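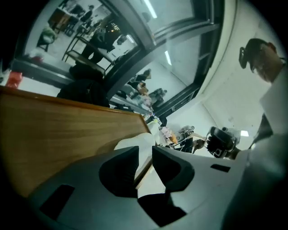
The Ridgeway Bus

Juniper Strickland had been riding the Ridgeway bus for 44 years, and in all that time she had never once stayed on past Corkley, which was where her sister lived and where, as far as Juniper was concerned, the road might as well have ended.

So it surprised her as much as anybody when Corkley came and went and she was still in her seat, with a peach cobbler on her lap and her good hat on.

"Missed your stop, Miss Strickland," the driver called back. This was Brock Kowalchuk, whom she had taught to read (slowly, over most of one wet February) when he was a small boy with a terrible cough.

"I know where my stop is, Brock," she said. "What comes after it?"

He had to think how to put it. "Well, Timholm. There's a feed store, and the lake, and a fellow who sells pie out of his kitchen window."

"Is it good pie?"

"It's all right. Not like yours."

The road dropped down through the birches and the light came in sideways, yellow as butter, and for nearly 30 minutes she had the whole bus to herself. She thought about her sister setting out two plates and looking at the clock, and she felt bad about it, though she noticed she didn't feel bad enough to ring the bell.

At Timholm Brock set the brake and came down the aisle to carry the cobbler for her.

"Next one back's at 3," he said.

"Then you'd better find us some forks," said Juniper, and took his arm down the steps.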